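We drove out to the Brallow open day in February, mostly on account of the free soup. Brallow is the old woolen mill on the river road, and once a year they let the public walk through the dye house and the weaving floor. Admission was free and parking was a muddy field in Trotside with a shuttle bus every 25 minutes, so wear boots!

The weaving floor was my favorite by a mile. They had the big Kuusisto loom running (you feel it in your teeth before you hear it), and the guide told us there are 1,312 threads across the blanket they were making. One snapped while we stood there and she had it tied again before I'd even spotted the gap. I could have watched all morning, but the group behind us was getting pushy.

The dye house smells like wet dog and vinegar. I mean that kindly. They still use the Brurkach blue, an 84-year-old recipe, and you can buy it by the skein at the shop. I bought four.

Lockers are the gray metal kind with a key, handy for wet coats.

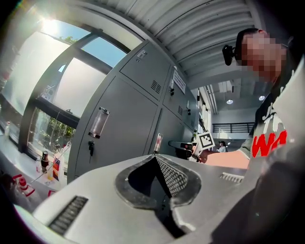
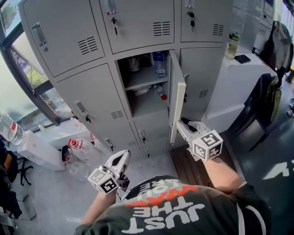
Then the soup, finally, which was barley and very good, though the line went out the door by noon. The factory shop takes cards now. Blankets start at $96 and seconds are in the bins at the back, so go there first. I found one with a crooked hem that I'm sitting under as I type this.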